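Explore > Materials > Paper and card > How cardboard works

How cardboard works

Cardboard is everywhere. It comes through the door with parcels, it holds breakfast cereal, and most people flatten it and put it out for recycling without looking at it. If you do look, you will see that it is cleverly made.

The word "cardboard" is used for several different things. Cereal boxes are made from one thick sheet, called paperboard. The brown boxes used for posting things are made from corrugated cardboard. Corrugated means folded into waves. This page is about the brown kind.

What is inside it?

Find a piece of corrugated cardboard and look at a cut edge. You should see two flat sheets of paper with a wavy sheet between them. The flat sheets are called liners. The wavy one is called the fluting, and each single wave is a flute.

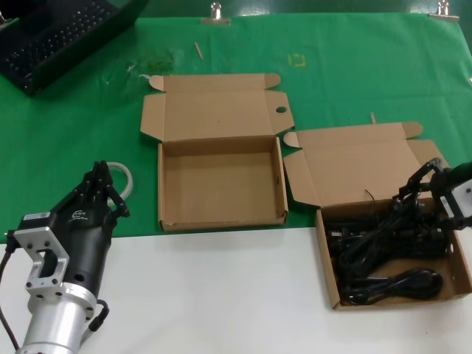

Paper on its own is floppy. If you stand a sheet of it on its edge, it falls over. Fold the same sheet into a zigzag and it will stand up, and it may even hold a light book. A box uses folds in the same way. Some boxes have a lid joined on along the back, with rounded tabs at its corners that stick out when the lid is open and tuck down inside when it is shut. The tabs help keep the lid closed, and the whole thing can be cut from one flat piece.

The flutes are strong in one direction and weak in the other. Try bending a piece of cardboard along the lines of the flutes, then across them. It bends easily along the lines. Across them it is much stiffer, and when it does give way it makes an untidy crease. In most posting boxes the flutes run up and down the sides, so that boxes can be stacked.

How is it made?

The mill at Ercombe has 15 machines, and the biggest is the corrugator. Paper arrives on very large rolls. One roll can weigh 2,650 kilograms, which is more than many cars.

First the paper is warmed with steam to make it soft. Then it goes between two metal rollers with ridges on them, a bit like gear wheels. The ridges press the paper into waves. Glue made from starch is put on the tips of the waves, and a liner is pressed on to one side. A second liner goes on the other side a little later. Starch is found in potatoes, maize and wheat.

The finished board is dried, trimmed and cut. Another machine presses in the fold lines and cuts the slots and tabs. The boxes leave the mill flat, because flat boxes take up much less room in a lorry. The Ercombe mill sends 700 bundles of them to the warehouse at Olvera every day.
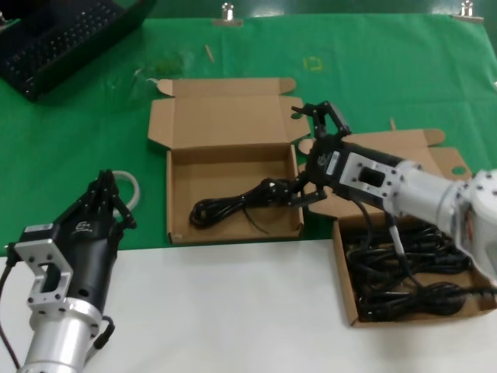
At the warehouse the boxes are sorted by size and sent on to the shops and factories that will fill them. Small boxes usually have small flutes, so the card is thin and folds neatly. Boxes for heavy things may have two layers of fluting, with an extra liner in the middle. This is called double wall.

What happens to old boxes?

Used cardboard is mixed with water until it turns into a mush called pulp. Tape, staples and plastic are taken out. The pulp is spread on a moving mesh, the water drains away, and what is left is pressed and dried into new paper. The fibres get a little shorter each time, so some new wood fibre is often added. Greasy pizza boxes can be a problem, as oil does not mix with the pulp.

Try it yourself

Cut two squares of corrugated cardboard the same size. Roll one into a tube with the flutes running from top to bottom, and tape it. Roll the other with the flutes going round. Stand them up and put books on top, one at a time. Which tube holds more?

Comments

Gakby: we did the tubes in class and ours held 11 books with the flutes going up. the other one went wonky

pondskipper: Is egg box card the same stuff?

Prututville Juniors: No, egg boxes are moulded from pulp and have no flutes. We made some in October and they took ages to dry.

toastandjam: my cereal box has no waves i checked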